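Rereo newspaper archive reader: a review

February 24, 2022

I have had a paid subscription to Rereo since last April, mostly to read the back files of small-town dailies for a local history column. It sells access to scanned newspapers through a website and a tablet app, and a growing share of what it offers comes from papers that closed long ago. Libraries in my area have started to drop their own microfilm readers and point people to it, so it seemed worth going through what it does well and where it falls short.

Setup took a few minutes. You pick a region, choose the titles you want on your front page, and the rest stay in a long list you can search. I put the Stellumley paper at the top, because it's the one I use most. The run is nearly complete. Two stretches are missing, and the title page says so plainly, with the dates of the gap. Other services I have paid for just skip from one issue to the next and leave you to notice.

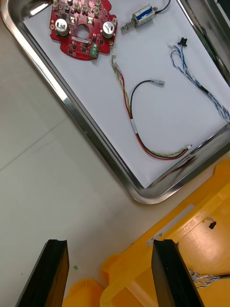
Vol. 18, No. 2

Page images load at a low resolution first and sharpen as you zoom. On a home connection this is fast enough. On a phone it drags, and a broadsheet page is hard to read on a small screen anyway. The app remembers your place in an issue but forgets the zoom level, so every page turn means pinching in again. I have reported this and had a polite answer, and the next update did the same thing.

Search is where most people will decide. Rereo runs text recognition on every page and lets you search within a title, a date range or a section. For clean type from the middle of the last century it works well. A search for a school bond vote in the Stellumley paper brought up 488 hits, and the ones I opened were all on the topic. For older pages with broken type it misses a lot. Names suffer the most. Search for Nghiêm with the accent and you get one set of results. Leave the accent off and you get another, and the two overlap only in part. The help page says accents are ignored. They are not, at least in the titles I checked.

You can correct the recognized text yourself by clicking on a line and typing over it. Corrections show up right away in your own account and go into the shared copy after someone approves them. Mine have taken anywhere from a day to several weeks.

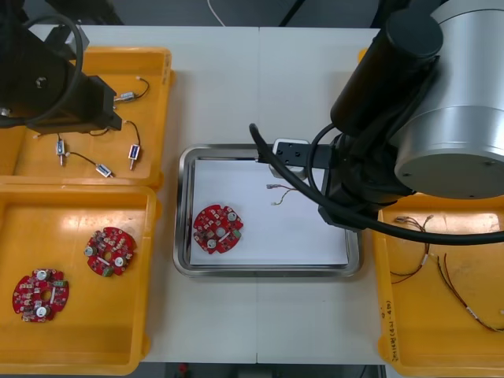
Stello wrote in after an earlier version of this review went up, to say that the wait depends on the title: I correct a Vietnamese-language weekly and nothing I send is ever approved in under a month, while my fixes to the English papers go through overnight, and I would not tell anyone to subscribe for the foreign-language titles until that changes.

That is a fair warning. I read only English, and all my own corrections were to English papers.

Clipping is simple. Draw a box around an article, give it a name, and it goes into a folder with the paper's name, date and page already filled in. If an article jumps to an inside page you can add a second box and the two are saved together. You can keep up to 100 clippings on the basic plan. I hit that limit in the first winter and moved to the next plan up, which has no limit but costs nearly twice as much. There is no plan in between.

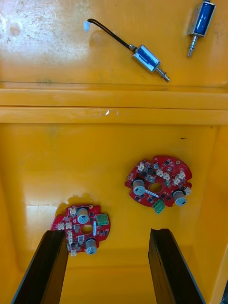
Yellow bin with two red circular circuit boards.

Exports come as PDF or as plain text. The PDFs are good and print at a readable size. The plain text is rough. Columns are sometimes run together, so a council report will pick up half a line from the furniture ad next to it. If you plan to quote, check against the page image every time.

Rights are handled better than I expected. Each title has a short note saying who owns it and what you may reprint. For two papers I use, the note sends you to the current publisher, and the address given was right in both cases. Photographs are marked separately where the paper bought them from a wire service.

Customer service answers by email only. I wrote four times over the year and got a reply each time, usually the next day. One billing mistake was fixed without argument. Canceling is done on the account page and does not require a phone call, although you lose access to your clippings as soon as the paid period ends. Download them first.
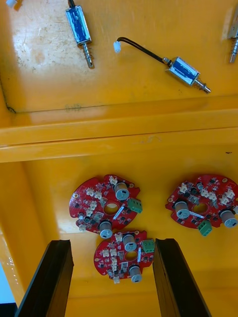 Three push-pull solenoids with blue tape around the coils.

I have renewed for another year. For anyone who reads one or two local papers in English and wants the whole run at home, it is worth the basic price. If your reading is mainly in other languages, or on a phone, use the free trial and test it on the titles you need before paying. Check for gaps in the run while you are there. They are listed under "About this title," at the bottom of the page.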